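Jurau Parcel Point - Frequently asked questions for senders and collectors

Last updated: January 29, 2025

We collected on this page the questions which customers ask most often at the counter and by e-mail. If your question is missing, please write to us and Naomi Nyanda or Dennis Nyamweya will reply to you.

What can I send in a plastic mailer bag?

Clothes, towels, bed sheets, soft toys and other things which cannot break or bend. Books can go in a mailer if you wrap them first in thick paper. For shoes we advise a box, although many people send them in a bag and the shoes arrive well.

What should I not send in a mailer bag?

Glass, picture frames, candles, cosmetics in bottles, and anything with a sharp corner. A corner makes a small hole in the plastic, and on the way the small hole becomes a large one. Liquids are not accepted in bags at all, also when the bottle is new and closed.

Where do I put the label?

On the largest flat side of the bag, in the middle. Please do not put it over the closing flap or over a fold. Before you stick it, press the air out of the bag with your hands and make the surface smooth. The barcode must lie flat in one piece. If half of it goes round the side of the bag, the scanner reads nothing and we must type the number by hand.

Can I use a bag a second time?

Yes, we are glad when you do. Remove the old label completely or cover it with plain paper. An old barcode which is still visible is the most common reason for a parcel going to the wrong place. The logo of a shop on the bag is no problem. A QR code printed by the shop is usually no problem either, but if it is very near to your label, please cover it.

May I put clear tape over the label?

Over the address, yes. Over the barcode, please not. The tape shines under the lamp and the scanner has difficulty with it.

How does a parcel pass through your sorting room?

Bags come to the table in a plastic crate and are scanned one after another, always with the label facing up. The base of the scanning station has a ruler on its edges, so it is easy to check the size of a parcel at the same place. After scanning, the parcel goes to the shelf for its route: Mfinanga, Orow or local.

Why do you use crates with slots and not closed boxes?

We tried both. In a closed box a thin mailer can stay at the bottom and is forgotten until the evening. With slots in the sides you see there is still something inside. The crates are also easy to wash - we do it with warm water and a brush.

How full can a crate be?

For soft bags there is no strict rule, and they may stand higher than the rim if they do not slide out when the crate is carried. For boxes the rim is the limit. If you are a shop and bring your parcels in your own crate, please put the bags with all labels in the same direction. It saves us much time.

My bag arrived very crumpled. Is this damage?

No. Mailer bags are thin and they become crumpled when they lie together with others. We speak about damage when the bag is torn or opened, or when the closing strip has been lifted. In this case please open it at the counter in front of us, and we fill in the form together. You have 3 days for this.

How long do you keep my parcel?

Two weeks. After this it is returned to the sender. If you are travelling, tell us before and we can keep it longer without cost. In March the shelves are very full, and we ask you to come as early as you can.

I lost my collection code. What can I do?

Come with an identity document and tell us the name of the sender. Amna Bukhari can find the parcel in the list, but it takes longer than with the code, so please have a little patience.

Can another person collect for me?

Yes, with your code and a short message from you. For parcels with a declared value we need a signed paper.

Do you sell packing material?

We sell mailer bags in 2 sizes, paper tape and Rarneo labels. Used boxes are free and stand next to the door.
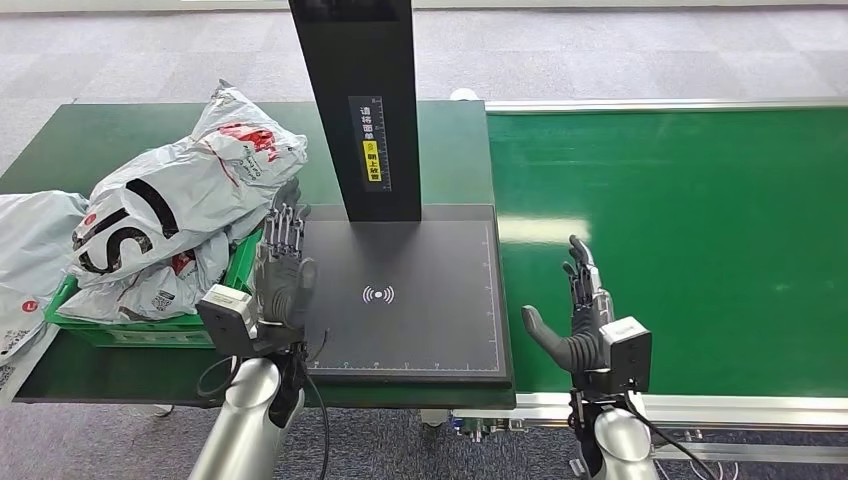 Tatu Biwott wrote to us that she would add one more point to the part about used bags: she turns them inside out before packing, so the old barcode is hidden and the new label sticks on a clean side, and in two years of sending children's clothes this way she had no parcel returned.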